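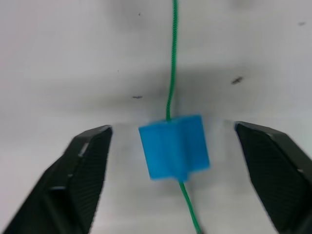
The Dronmont Football Conference will permit textured-palm gloves for all players beginning with the season that opens in September, the conference office announced on January 17, 2021. Only smooth-palm models had been allowed under the previous equipment code. The new rule covers any fine raised pattern molded into the palm or fingers, including diamond and crosshatch surfaces like those on the inner faces of the two black gripper fingers. Adhesive coatings and sprays remain prohibited, and officials may inspect gloves at any stoppage in play.

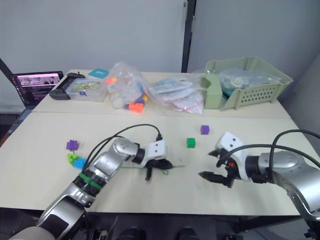

The change was approved after a review of dropped passes and fumbles during last season's cold-weather games. The review covered 216 games and was led by Cadi Trevor, director of football operations. "Our coaches asked for one standard that applies to every position, and this rule provides it," Trevor said.

A player found with a prohibited coating will be removed for one series on a first violation. A second violation in the same game will result in ejection and a fine of $700 to the team.

Member clubs must submit their glove models for approval before the start of training camp. Murnus and Skimwood have already done so. Raudsepp will host the preseason officials' clinic, where the inspection procedure will be presented in full.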